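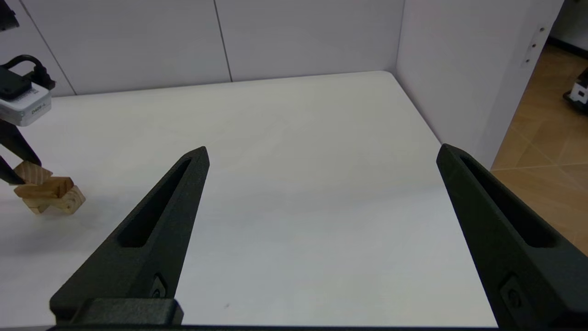 Zwei Arme, drei Holzklötze: der linke Greifer bei der Arbeit in Dimesham.

Die Ingenieurin von Steterora bittet darum, das Wort Unfall zu vermeiden. »Es war ein Klotz«, sagt sie. »Er ist geflogen. Nicht weit.« Im August, kurz vor der Mittagspause, schloss am Stapelplatz von Totar ein Greifer mit voller Kraft, obwohl er längst etwas zwischen den Fingern hatte. Der Klotz landete an der Wand, der Arm meldete Erfolg.

»Das hat mich am meisten geärgert«, sagt sie. »Er war sehr zufrieden mit sich.«

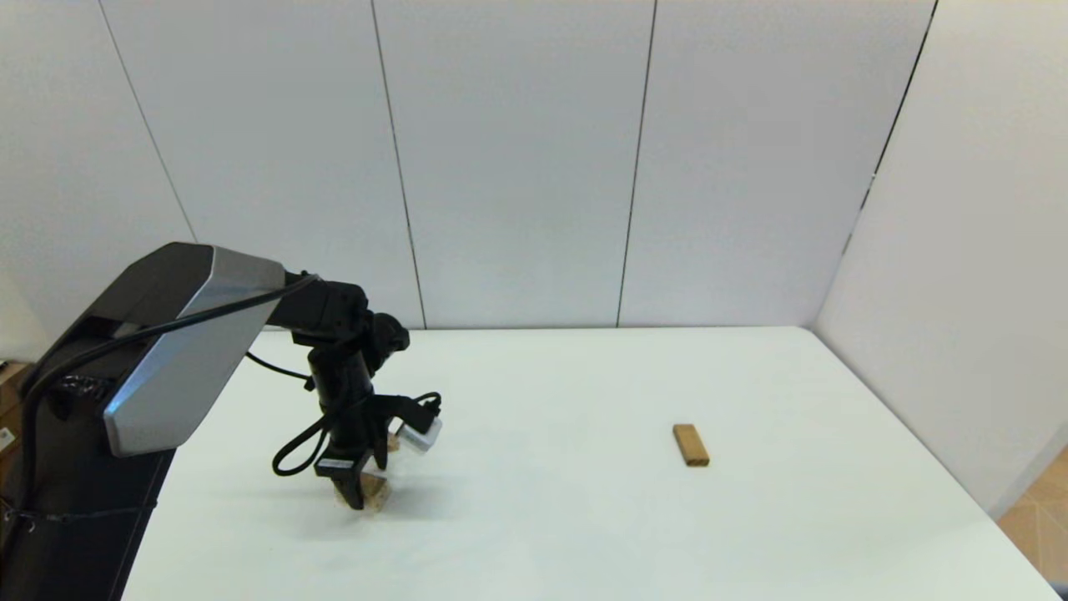 Ein Klotz im Griff, der andere wartet auf der Tischplatte.

Gesucht wurde zuerst bei der Kamera, dann bei den Kabeln, dann bei der Kollegin, die zuletzt am Rechner gesessen hatte. Im Protokoll standen 508 Griffe, bei 47 davon fehlte der Kraftwert. Die Steuerung Sipos las eine fehlende Zahl als Null und drückte folgerichtig weiter zu. »Aus ihrer Sicht war da nur Luft.«
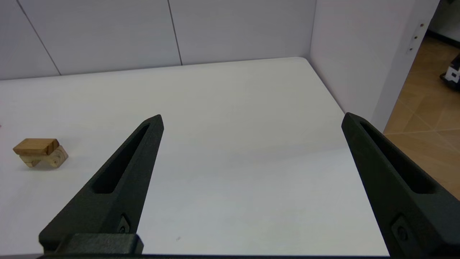

Seither hält der Arm an, sobald ein Wert ausbleibt, und die Greifkraft ist auf 40 Prozent begrenzt. Langsamer sei das schon, räumt sie ein, der Vertrieb habe es auch bemerkt. Den Notaus prüft sie jetzt selbst, morgens vor dem ersten Kaffee. Und der Klotz? »Hat eine Delle. Wir benutzen ihn weiter.«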